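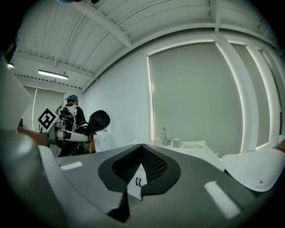

Trirnley hand-held gripper, model CL: setting up and looking after it

The Trirnley is the gripper you hold yourself. It has the same grey body and the same pair of fingers as the one we bolt to robot arms, with a handle where the arm would go. You walk about with it, pick things up, put them down, and the recordings go to the people who teach the arms. It ships set up and checked. It will stay that way until the first person picks it up by the fingers.

What follows is the short version of the care sheet. The long version is in the case, under the foam, where most owners find it in their second year.

In the case

One gripper body with mesh pad fitted
Two fingers, fitted
One handle with quick-release collar
One spare mesh pad
4 finger screws, which are spares, and which you should put somewhere now
One Bola charging lead
One hex key, the only one that fits

The label

Each pad carries a small white label with two letters. CL is the pad for closed-loop use. The label stands upright in the bottom of the V, against the mesh, and it should stay there. People do peel it off. The software asks for the letters at start-up, and if you guess, it will believe you.

If your label has gone, write to us with the serial number from the handle and we will post another. There is no charge for the first.

Setting up

Charge the handle fully before first use. The light on the base goes from amber to green, and the green is quite a pale green, so look at it away from a window.

Slide the body on to the handle until the collar clicks. There are two clicks. The first one is a liar. Pull gently after the second and nothing should move.

Open and close the fingers by hand 20 times before you switch on. This settles the grease. It also gives you time to notice whether one finger is lagging, in which case stop and see the section on fingers.

Switch on, hold the gripper level with the fingers pointing away from you, and press the trigger once. Wait for the tone. Then put in the pad letters, choose left or right hand, and let it find its zero. Don't squeeze while it is doing this. It takes your squeeze as the new zero and then spends the afternoon a few millimetres out, and you spend the afternoon blaming the mug.

Lighting

The body is matt, but matt paint has its limits, and strip lights will still put bright streaks across it. A streak on the body is harmless. If one wanders over the edge of the pad while you work, turn yourself a little or draw the blinds. Low sun is worse than any lamp. Zulema Orellana, who wrote the original care sheet, had one line on this: "Blinds down, lights on, stop fiddling." We have kept it in every edition.

The mesh pad

The mesh is fine and it collects things. Flour, jumper fluff and biscuit are the usual three. Brush it once a week with a dry, soft brush, working down the channel and out at the bottom. A child's paintbrush is ideal. Do not use compressed air, which drives the fluff through to the far side where you can't get at it.

For anything sticky, take the pad off first. Press the rim at the top, tip it forward and lift. Wash it in cool water with a drop of washing-up liquid, then leave it on a towel overnight. Radiators, hair dryers and the top of the oven have all been tried and all of them shrink the mesh. A shrunken pad goes back in with a bit of persuasion and comes out again at a bad moment.

When you refit it, start at the bottom of the V and press upwards. The rim should sit flush the whole way round. Run a fingernail along it.

Fingers

The fingers are tough in the direction they are meant to move and not in any other. Wipe them with a damp cloth. Alcohol wipes leave the plastic cloudy.

A finger that lags usually has a loose screw. Tighten with the hex key until it stops, then no more. If it still lags, the joint wants greasing:

Take out the screw and ease the finger off sideways
Wipe away the old grease, all of it
Put on a dab of Nesley white grease about the size of a lentil
Refit, tighten, and open and close it by hand until it feels the same as the other one
Find zero again

Hildegard Wunderlich on our repair bench would like it known that a lentil is a small thing – she has opened grippers packed like a cream horn.

Replace both fingers together. A new one next to an old one will never agree about where the middle is.

Putting it away

Back in the case, fingers closed, handle off. If you use an Esposito wall bracket instead, hang it with the pad facing out. Don't stand it on its fingertips on a worktop, however well it balances.

Servicing

We suggest a bench service every September, or every second September if it leads a quiet life. Turnaround is some 3 weeks. Please send the gripper in its own case, with the handle, and with a note saying what is wrong. "Broken" is not a note.

Page last revised 02/05/2023. Spare pads and fingers are sold in pairs from the parts page.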